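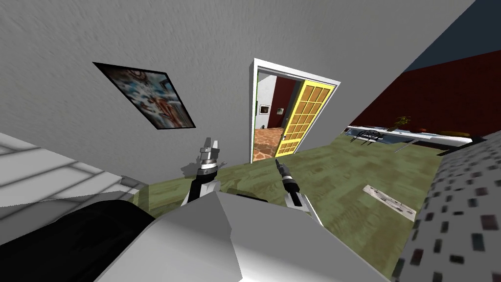

Nikola Krajewska wrote back after the last report that the stop fault should have been the first paragraph and not the last, and asked whether the arms could still be trusted to halt near a wall.

Fair point, so the fault comes first this time. As of 27 Aug 2025 the answer for the simulated robot is yes at normal arm speed and no at the high setting. We have locked out the high setting until the second fix has been tested. The physical arms at Usmont have stayed powered down and nothing in this report was run on them.

What went wrong

The Darkuvia controller is supposed to stop both arms when either one gets too close to a fixed surface. In August we ran it through the furnished rooms in the Tokarz simulator. The plan called for 600 runs and we ended up with 651, the extra ones being repeats we made once the fault had shown itself. In 18 runs the arm that was near the surface stopped and the other one carried on to the end of its move.

Most of those ended with nothing worse than a badly placed arm. In a few, the moving arm pushed its gripper into a wall or a piece of furniture. The simulator logs that as a contact and goes on. A real gripper would at least have lost its fingertips, and a person standing in the wrong place could have been hurt. We are treating all 18 as safety failures, including the harmless ones.

Trinh Bùi traced the cause. Each arm has its own stop message, and a small program called the relay passes it to the other side. If the second arm was just starting a new move when the message arrived, the relay marked it as delivered and the arm then overwrote it with the new move. The window for this is short, almost 30 milliseconds, and it explains why our bench tests missed it. Those tests always sent the stop in the middle of a move.

There was also a second problem, which had been hiding behind the first. The gripper does not listen to the arm stop at all. When an arm halts, its fingers finish whatever they were told to do. That was a decision from the first year of the project, made so that the robot would not drop things in a stop. It was never written down as a safety decision and we found it only by reading the code.

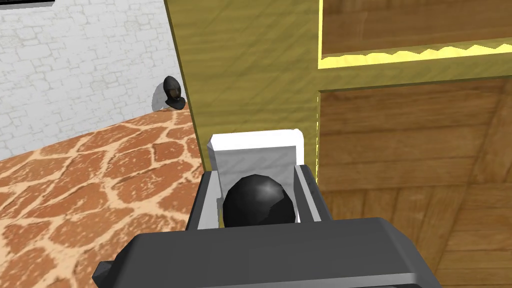
Gripper with a black sphere between its fingers and a white block behind, Tokarz simulator.

We now think holding on is the right behavior if the fingers are already closed on something, and the wrong one if they are still closing. Aurelio Vallejo has drafted a rule on that basis. If the fingers have registered a grip they stay put, and otherwise they freeze where they are. The draft does not say what to do when the grip reading itself is doubtful, as it often is with round objects. We would like to settle this with Usmont before it goes into the code.

What has been done

The relay has been rewritten. A stop now stays set on both arms until an operator clears it, and no new move is accepted while it is set. We replayed the 18 failed runs from their logs with the new relay, at normal speed, and both arms stopped in every one.

At high speed the arms stopped too, but some of them later than the limit in the agreement allows. That part is down to braking and has nothing to do with the relay. Olaia Bustamante is working on it and expects to need a new braking curve for the wrist joints. Until that is in, the setting stays locked in the software and can't be turned on from the operator screen.

We also added a check that should have been there from the start. After every run the log is searched for any arm movement following a stop, on either side. It used to look at the arm that raised the stop and no other.

What is still open

Close work near walls is where we have the least confidence. The distance readings get worse when a finger is between the sensor and the surface, and the controller currently fills the gap with the last good value.
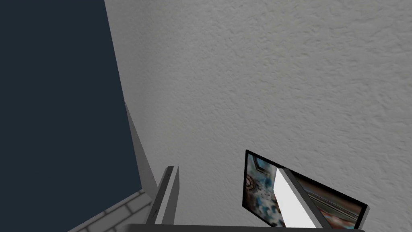 On a short move that does little harm. On a longer one the old value can be well off by the time the arm arrives, and the stop is then raised late or not at all. We have not seen a failure from this yet, but the runs were not designed to bring it out, so the lack of one doesn't mean much. A set of runs aimed at it is being written now. It will use the same rooms, with targets placed close to walls and large furniture.

Two smaller items. The Dunura export still drops the time stamps on gripper messages, and we have had to line them up by hand. Trinh has reported it and we have a workaround. The operator guide also still describes the old way of clearing a stop. Please don't hand out copies until the new page is in.

Effect on the schedule

The move to the physical arms was planned for the end of August and will not happen then. We ask that it wait for three things – the braking change, a full repeat of the 600 planned runs with the new relay, and a written decision on the gripper rule. The first two are ours. The third needs someone from your side, and Yolanda Urquijo will call to arrange it.

We are not asking for more money at this point. The repeat runs use machine time that was already set aside, and the hours spent on the fault came out of the work on the operator screen, which is behind as a result. A revised plan for the screen will come with the next report.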